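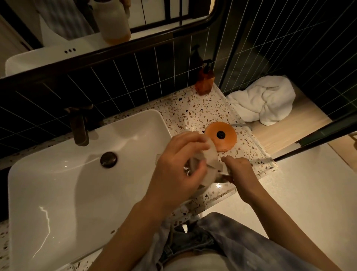
Jar and tissue at the sink counter. Left hand has the tissue, right hand steadies the glass.

Ninditz notebook, 13 December 2018

Equipment list for the bathroom tasks. The request has to be in before the January order, and we can spend up to $2,000 on this round. Going through what the jar and container work asks of the hardware before looking at prices again.

Second hand. The jar is a two-hand job. One side presses tissue around the rim and the other side keeps the glass where it is, fingertips curled on it. Our bench has one Hedow arm with the old parallel gripper. I looked at a fixed clamp for the jar as a cheap way out, but the jar gets tilted during the task and a clamp on a bathroom counter would be in the way of everything else. So a second gripper on the spare arm. The spare arm is the older Hedow with the noisy wrist. Fine for holding.

Fingertips. Clear glass on hard stone. The bare aluminum fingers are out. Stustier sells soft pads that screw onto the same finger blanks we have, $138 for a set of four. We need one set if both grippers stay two-fingered. Cutting our own from sheet rubber is possible, the last ones we made started to peel after a few days on the mug task.

Tissue. Don't know yet. A crumpled sheet has no good place to grab and the pads may be too thick to push it down inside a jar. Not buying anything for this until we've tried the pads. Leave the line blank.

Lids. The orange one with the black knob is easy, the knob gives the gripper something to close on. The metal-rimmed one is harder. It ends up on its edge against the steel container and has to be held there at an angle. Check whether the wrist can get that low over the basin without the forearm hitting the rim.

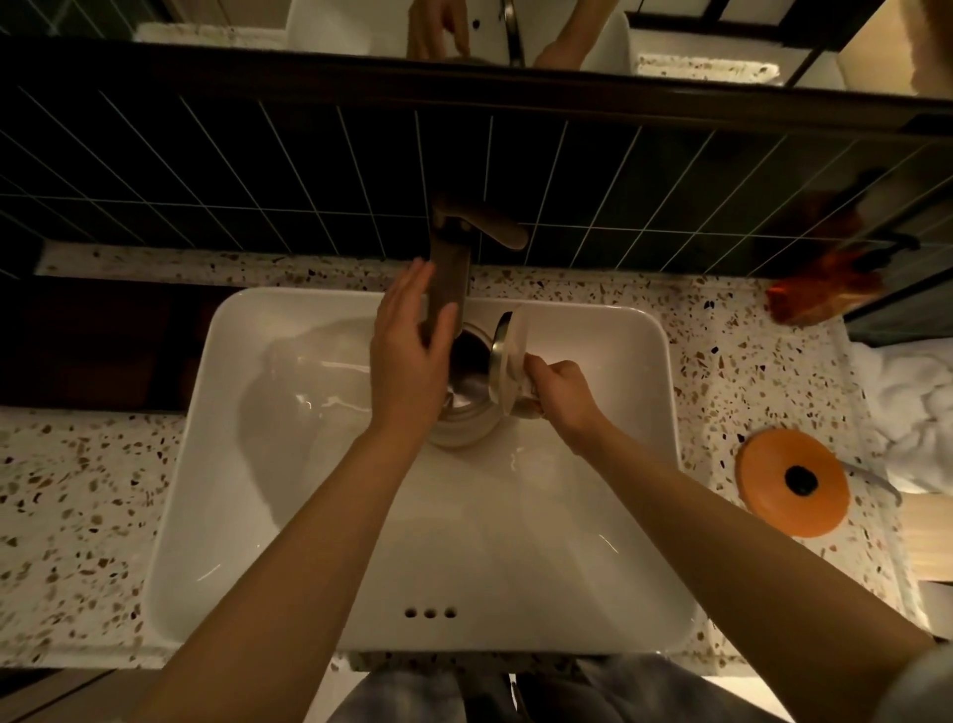 Steel container under the spout. Left hand at the faucet, right hand holding the lid on edge.

Reach. The faucet stands behind the basin with the mirror and tile close behind that, so anything working the lever comes in over the sink from the front. Long finger blanks would help. They cost more than I thought.

Splash cover. Any arm over a sink needs a sleeve. Stojanovska quoted $244 for one made to fit the older Hedow, two weeks from order. Their ready-made sleeve is cheaper and stops short of the wrist joint, the one place it matters.

Prices so far
Gripper with mount and cable, Stustier: $1,877
Pads, set of four, Stustier: $138
Fitted sleeve, Stojanovska: $244
Long finger blanks: no quote yet

Gripper and pads together come to $2,015, so we are $15 over before the sleeve. Options:

1. Ask Stustier for the gripper without the cable. We have two of the right kind in the gray drawer – need to check that neither is the one with the bent pin.
2. Put the pads on the consumables account. They wear out, so it's fair.
3. Hold the sleeve for the next round and run everything dry until then. The jar wiping doesn't need the faucet.

Leaning toward 2 and 3 together. That keeps the gripper as quoted and we can start on the jar as soon as it's here.

To do
Measure counter height and the gap from faucet to tile.
Test the spare arm's wrist with a jar-sized weight.
Get the finger blank quote in writing.
Ask Stojanovska how long the sleeve price holds.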